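Chapter 9
The Support Slot

Every concert you have ever enjoyed probably began with forty minutes you missed. You were parking. You were in line for a drink. Somewhere beyond two sets of doors, a person with a guitar was thanking you for coming out early.

This chapter is about that person. The support slot is the oldest job in live music and still the cheapest, and most working musicians hold it longer than they planned to. Chapter 8 followed the headliner's contract. We now turn to the page stapled behind it.

Consider Sheyla Montoya, a songwriter who spent one August opening for the Terence Lightfoot Band. She was paid the price of a decent pair of boots per night, and given 15 minutes to check her sound. On most nights she got two. At the Buleo, a former feed store with a stage in one corner, Lightfoot's drummer was still tuning when the doors opened, and Montoya did her sound check in front of the audience, who clapped politely and assumed it was the first song.

Her agreement ran to 11 clauses. One covered meals, which the promoter, Beat Camenzind, was to provide "in kind or in cash, at the promoter's discretion." Students tend to skip this clause. Musicians read it first.
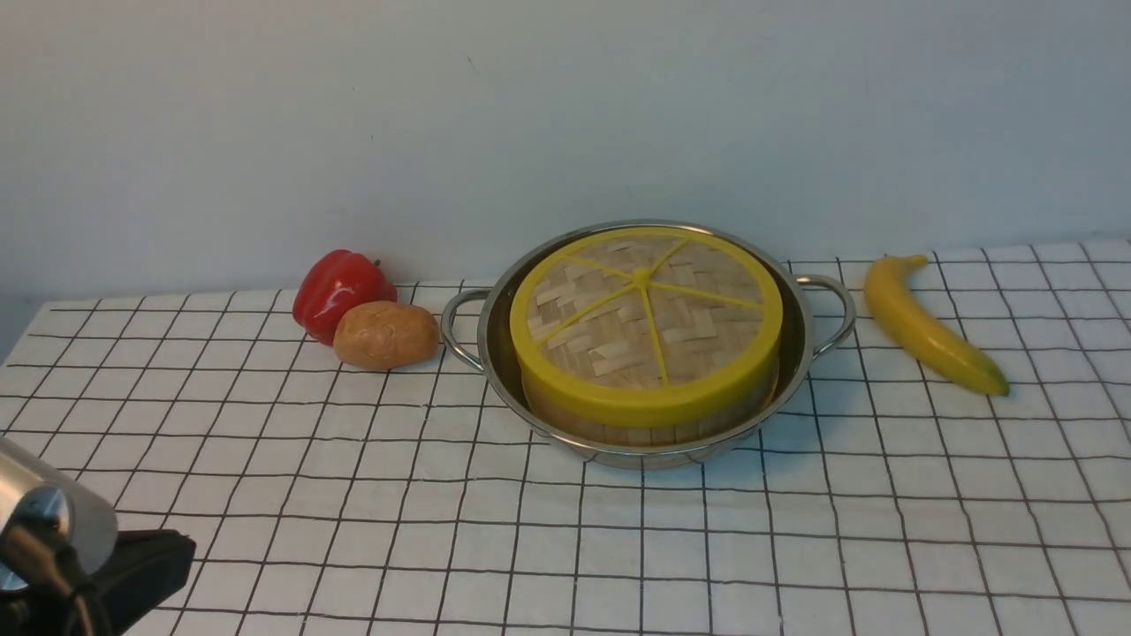
Fig. 9.1. A steel pan, with a potato and a banana, on a checked tablecloth.

Food, lodging and parking belong to what the trade calls hospitality, and on a small tour they can decide who goes home with money. Montoya sold enough records at the Skestdale festival to cover her gas, then lost nearly all of it to a hotel that Camenzind had described over the phone as "included." He meant that it was included in the town.

What did she gain? The usual answer is exposure, a word we will handle with care. Regula Wieser, who booked the Skestdale festival that year, watched the last three songs of Montoya's set and hired her for the following summer. The other promoters on the route were at dinner.

In the sections ahead we look at how support acts are chosen, who pays them, and why the headliner's merchandise table is always the one near the exit. We also meet the buy-on, an arrangement in which the opening act pays for the privilege of opening. Readers who find this hard to believe may wish to start there.

Key terms: support slot, hospitality, buy-on, merchandise split, changeover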